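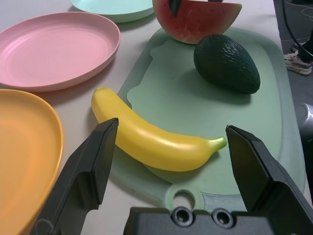
Plastic play food and colored dishes, with a banana on a light green cutting board.

Flulum Toy Library: changes to loans this fall
Posted Aug 10, 2019

The Flulum Toy Library has new loan rules starting with the first open day after Labor Day. Most of them come out of the July stock check, which was the first full one since we moved to the Ifans Street building. Please read through before your next visit, even if you have been a member for years.

The stock check found 2272 items on the shelves or out on loan. The old card file listed more than that, but many of the cards were for things that were thrown out long ago and never crossed off. The card file has now been retired. Everything is in the Bevolix catalog, and you can search it from home with your member number. If your number does not work, send us an email and we will reset it. A few older members have two numbers. Use the one printed on your newest card.

Loan length. All toys now go out for three weeks. Until now puzzles were two weeks and ride-on toys were four, and the due dates got mixed up often enough that it made sense to have one rule. You can renew once if there is no hold on the item. Renewals can be done at the desk or through the catalog, but please do them before the due date. The system will not renew a late item.

Limits. Each family may have eight items out at one time, up from six. A boxed set counts as one item no matter how many pieces are in it. Ride-on toys and climbing frames are still limited to one per family.

Missing pieces. This is the part that gets the most questions. Every set now has a card inside the lid with a list of what belongs in it. Check the set against the card when you take it home. If something is missing on the first day, tell us and it will not be charged to you. When you bring the set back, check it again. Pieces from play kitchen sets, farm sets and train sets are the ones that go missing most, and they often turn up at home a month later under a couch. If that happens, drop the piece in the box by the front door. You do not need to know which set it came from.

We will not charge for a single lost piece unless the toy cannot be used without it. A missing puzzle piece will be charged. A missing play carrot will not.

Cleaning. Please wipe plastic toys with a damp cloth and a little dish soap and let them dry fully before they go back in the bag. Do not put them in the dishwasher. Several items came back warped in July, and two of them could not go out again. Cloth items such as dress-up clothes and puppets should come back unwashed. We wash those ourselves with a plain soap, as some children in Drultness families have skin allergies.

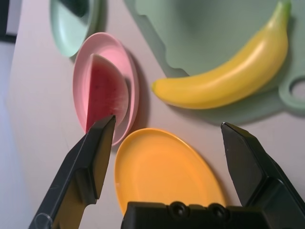
One member wrote in to ask whether the kitchen sets could be split up, so that a family could borrow the dishes without also taking the food. Her two children mostly want plates and cups for tea parties, she said, and the rest stays in the bag for three weeks. Starting in September, the larger kitchen sets will be listed in the catalog in two parts, and you may borrow either one or both. If you take both, they will still count as one item.

Fees. The yearly fee stays the same for the families now on the books, all 453 of them, and for anyone who joins before the end of the year. Late fees also stay the same. There is no late fee for days we are closed.

Donations. We have room for outdoor toys, wooden blocks and puzzles for children under four. We cannot take soft toys, anything with a battery door that does not screw shut, or car seats. Please do not leave bags outside when we are closed. Two bags were left out in the rain last month and everything in them had to go in the trash.

Book shelf. The board book shelf near the entrance now has 100 titles on it. These do not need to be checked out. Take one, bring it back when you are finished, and put it on any shelf.

Parking on Ifans Street will be on the north side only while the water main work goes on. The lot behind the building is open as usual, and strollers can use the ramp at the back door.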